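Household Waste and Recycling, Session 3: What we throw away at home

Welcome back, everyone, and thank you for the lovely messy bin diaries you brought in from Ronby and Clandville.
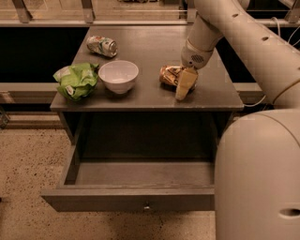

Last time we looked at collection rounds, and I promised we'd come indoors and think about sorting — the part most of us do half asleep after supper. Please keep in mind the difference between material that can be recycled in principle and material your own council will take. Drinks cans are the happy case, as the metal can be melted and used again many times over. Crisp packets and other snack wrappers are harder, being thin layers stuck together, and many kerbside schemes won't have them.

Our made-up town for the exercise, Sopacua, has 3000 homes and one sorting hall. Work out what happens to the hall if 20 homes in every hundred put food-stained card in with the clean (do show your working, even if it wanders a bit).

Before next time
Read the Zadodness leaflet, pages 1 to 3
Keep your diary going
Bring one label you couldn't make sense of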